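What lives in the mixed box

By the time I was old enough to be sent for something, there was a box in our hall where everything went that had no other place. My mother called it "the box" and my father called it "the problem". If you asked for scissors, or for the small pump for the football, you were told to look in it. I remember the sound it made when you put your arm in to the elbow and turned everything over.

I live now in another country and in another language, and I have such a box myself. It stands under the coats. For this article I carried it to the kitchen and emptied it onto a bed sheet, and I wrote down what was in it. I stopped at 469, and there was still something like gravel in the corners which I decided to call gravel. I found three tape measures. I had bought a fourth in the spring.

I did this on the advice of Oriana Ledesma, who has a shop in Sterkungate with the name Holteo. It is a long, narrow shop with a yard behind, and you can pass it many times without understanding what is sold there. The window has one chair and one lamp, and the chair is not for sale. The real business is at the back. People bring in boxes of mixed things after a move, or after the death of a parent, or after a quarrel about the garage, and Oriana and her two colleagues take them apart and find out where each thing should go. Last year they opened over 3,000.

"They always say sorry for it," she told me. "They put it on the counter and say, it is only rubbish. And then they stay to watch."

I stayed to watch as well. I went in April, for most of a week, and I was given an apron and a stool.

The first surprise was how little the boxes differ. I had expected that a box would tell you about its family, and a little it does, but the main part is the same from house to house. There is a toy animal. There is a building brick, only one, and usually the rest of the set has been given away years ago to a cousin. There is a plastic bottle from the kitchen or the bathroom, sometimes with a finger of something in the bottom. There are keys. There is a cable with a plug that fits nothing in the house. And there is a shoe.

I asked about the shoe many times during the week and I received a different explanation every time. One of Oriana's colleagues believes that the other shoe is left in the car. The other believes in dogs. Oriana says that a person finds one shoe while tidying, puts it in the box to keep it safe until its partner is found, and then finds the partner, and throws that one away, having forgotten the box. She keeps the single shoes on a rack in the yard, under a roof, with the toes all in the same direction. When I was there the rack held 1,012 of them. The number is chalked on the end of the rack and is corrected each evening, and I was allowed to do it once. Two had gone that day and five had come.

Some do go. There are people who need only one, and people whose feet are not the same size, and they have learned to come to Sterkungate. An elderly man came in with a drawing of his left foot on the back of an envelope. He tried canvas shoes for an hour, walking up and down the yard, and left with one that was a slightly different blue from the one he had at home. He was very pleased, and said that with trousers you would not see it.

The sorting table

The work is done on a plain table with good light from the left. A box is never tipped out there, although this is what I did in my own kitchen. I was corrected for it when I told them. If you tip a box, the heavy things land on the light things and the small ones run to the floor, and you also lose the order. Oriana cares about the order. What is on top was put in last, and when you lift things out one after another you go slowly backwards through the years of the household. A charger from last winter comes first, then a swimming badge, then a dummy for a baby who, according to the badge, can already swim fifty metres.

The first rule is to take the soft things out early. A sock or a scarf holds the rest like a nest, and when it is gone you can see the floor of the box in places. The second rule is that anything with liquid in it goes upright in a tray by the sink. Squeeze bottles are the worst, I learned. They look closed. They have travelled on their side for a long time, perhaps for years, and the first hand that takes them round the middle gets the contents on the sleeve. I have this from my own sleeve. You take a squeeze bottle by the shoulders, with two fingers, and you do not talk while doing it.

After that it becomes a matter of taste. One colleague likes to take the largest thing first, always, so that the box quickly looks better. Oriana takes whatever is nearest to her hand. She says that choosing makes her tired, and that by four o'clock you can see who has been choosing all day.

I belong to the choosing kind. I would look into the box and decide to begin with the toy, as it was easy to hold, and then find its tail was caught behind something, and when I pulled it the something came too. Rubber is difficult in this way. It grips its neighbours. Wood and hard plastic come out with good manners, paper comes out with everything it has ever touched, and a rubber lizard must be persuaded.

Where the things go

There are six shelves behind the table. Toys are on the lowest one, at the height of the customers who want them. Single bricks go into a glass jar, and for 90 pence a child may fill a paper cup from it. I thought this a bit expensive until I saw how long it takes a child to fill the cup. One girl put back a green brick and took it out again so many times that her grandmother went to sit on the chair in the window, the one which is not for sale.

Bottles are washed. The good ones, with a cap which still closes, go to Hollis, the hardware shop two doors further, where they are used for wood glue and for oil. The rest is recycled. Cables are tested and tied. Keys are put on a long wire, and I am sorry to say that no key has ever been claimed from it, but Oriana will not have it taken down.

Things that are broken in a small way go to Skomudora, an evening class in a former dairy where people learn to mend with needle, glue and patience. They ask especially for soles that have come loose, and for toys with a split seam or a leg missing. I visited them too. A retired bus driver was fixing a plastic horse with a pin he had made from a knitting needle. He had no horse at home and no grandchildren, and told me he simply did not like to see it leaning.

The box you keep

What I wished to know, for myself and for the readers of this magazine, was whether one should have such a box at all. I had thought that Oriana would say no. There are many books which say no. They ask you to give each thing a home, with a label on it, and I have tried, and I had for some months a drawer with the label "string".

She has a mixed box herself. It is in the kitchen of the flat above the shop, and she showed it to me with no embarrassment. It is smaller than mine. She has three opinions about it, and I wrote them down on the stairs.

It should be open at the top. A lid makes people stack things on it, and then the box is not used, it is only fed. The sides should be sloping or low enough that you can see the bottom when you bend over. If you must feel for a thing without seeing it, you will buy a new one. And it should be a box you are able to wash. Hers is old and has marks in it which will not come out any more, from paint I think, but she rinses it twice a year in the shower. To rinse it she must empty it, and this is the true purpose of the rinsing.

About what may go in, she has no rule. A thing may stay until the next wash. When the day comes, everything is laid on a towel, and whatever she cannot remember looking for goes downstairs to the shop like all the rest. Last time it was a torch, a shoe brush and a very good corkscrew, and she sold the corkscrew the same morning.

I have washed mine now. The tape measures I reduced to two, one for the house and one for the cellar. The gravel was gravel. I found also a small tin whistle that belonged to my father — I had believed that it stayed behind with my sister, and she had believed that it was lost, and for some years we had each been a little careful not to mention it. I telephoned her and played it down the line, badly.

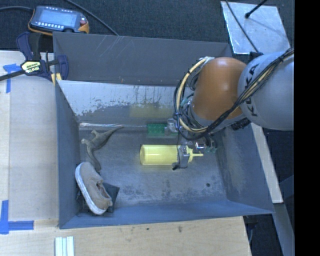

She asked me what else was in there, so I read her the list, and when I came to the fourth tape measure she said that one was hers. I will post it to her when I find an envelope of the right size. There was one in the box, I think, and it should now be on the second shelf in the hall.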